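Wood grain on a table top: how to read the lines

Reading time: 2 minutes
5 August 2018 | By Getsemaní Ponce
Print | E-mail

A tree adds one layer of wood each year. Wood made in spring is usually pale. Wood made later in the season is usually darker. When a log is sawn lengthwise, the layers show up as lines. These lines are called grain.

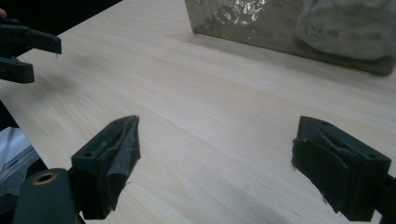
Straight, narrow lines usually come from a cut made toward the centre of the log. A cut nearer the outside gives curves and arches. The colour of the lines depends on the species.

Some table tops are solid timber. Others are laminate, a printed sheet pressed onto a board. A printed pattern may repeat if the sheet is long enough.
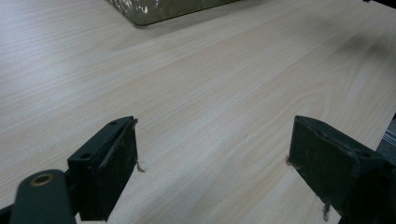

Fine grain lines on a pale table top, with oval, knot-like shapes.

A knot marks the place where a branch grew out of the trunk. The grain has to bend to get past it, and the bend can be seen well to either side. 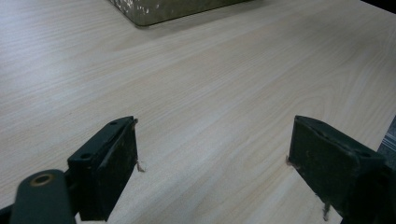

Edges, corners and holes

Rounded corners are less likely to bruise a hip than square ones. A small round hole near the far edge is called a grommet hole. Cables pass through it, and a cover closes it when it is not needed. A plastic bin or a pump bottle can stand on any flat part of the top. Wipe up spills along the grain with a damp cloth.
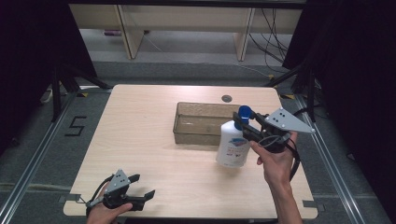 Loladau wrote to ask whether the lines can be used to work out a tree's age. They cannot, as a board shows only part of the trunk. A full slice with 78 rings would give an age of 78 years at that height.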